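Looking After Your Fan Collection

If you've followed a group for any length of time, you know how fast the stuff piles up! Posters, photo cards, albums, concert wristbands... my Ashworth tour box alone fills a shelf, and I love every bit of it. A few habits that keep it all looking good:

Posters
Unroll them face down on a clean table and weigh the corners with books for 5 days. Cotton gloves help if your hands get warm. Never use tape on the back (I lost my first Prundby poster that way and I'm still sore about it).

Photo cards
Sleeve them the day they arrive, then slide them into binder pages. Penny sleeves come in packs of 100, and you'll get through them quicker than you'd think. Look for "acid free" on the label.

Light sticks
Take the batteries out between shows! A cotton swab with a drop of white vinegar lifts the crust off the contacts. Let them dry overnight before you switch it on.

Small odds and ends
Shallow baskets are great for keychains and pins, so you can see what you've got. Dust the weave with a dry paintbrush, working from the rim down.

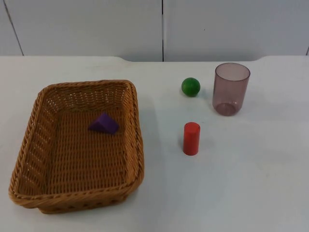
Tour shirts
Turn them inside out and wash cold with 10 minutes on the gentle cycle. Hang to dry, well away from the heater, and fold with the print on the inside over a sheet of plain tissue.

Hamdia Wubshet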